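Speaker notes – "Grading Used Records So They Don't Come Back"
Fakavport secondhand music sellers' meetup, February 2021

Slide 1. Welcome

Thank everybody for coming, and say something nice about the coffee. I started Lellow out of a spare bedroom with one turntable and a stack of 609 LPs from a closed-down radio station, and I graded every single one of them too high. Pause here, people usually laugh. Then say that I'm still a little embarrassed about it.

Slide 2. Where the returns come from

Last year we shipped 2,808 records and CDs, and 100 of those came back. I went through the messages one evening in April with a pot of tea, and most of the buyers were perfectly friendly. They had read "Very Good" and pictured something shinier than what I sent. Only 13 were broken in the mail – mention the double mailers, but don't get stuck on them, there's a slide for that later.

Slide 3. The words we use

Ask for a show of hands: who plays a record before listing it? Who only looks at it? Be kind to the second group, I was in it for years. Talk about the Wogan pressings, which look awful under a lamp and play beautifully, and then the Mistia ones, which look spotless and crackle all the way through side two. Play the short clip if the speakers are behaving. If they aren't, just describe it and move along.

Slide 4. Sleeve and disc are two separate grades

Go slowly on this one. Seam splits, ring wear, a name in ballpoint on the back, a cut corner. All of that belongs to the sleeve. Read my old listing out loud ("nice copy, some wear") and ask the room what they would expect to get for their money. Then read the new one, which takes three lines and has saved me a good many apologetic emails.

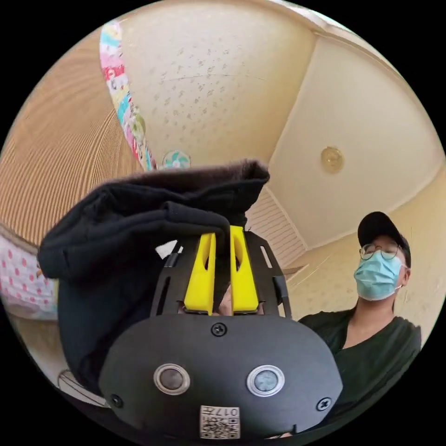
Slide 5. Cleaning before grading

Clean first, grade second. I used to do it the other way around and write down dust as scratches. A soft brush, a little fluid, and enough time to let the disc dry standing up before it goes anywhere near a sleeve. Somebody always asks about wood glue. Say that I've tried it, that it took a whole afternoon, and that we can talk about it at the break.

Slide 6. Mailers

Take the record out of the jacket, leave it in its inner sleeve, and put it behind. Stiffeners on both sides. Pass the sample mailer around and remember to get it back this time!

Questions. Leave ten minutes. Repeat each one into the microphone so the back row can hear, and point people to the grading sheet by the door.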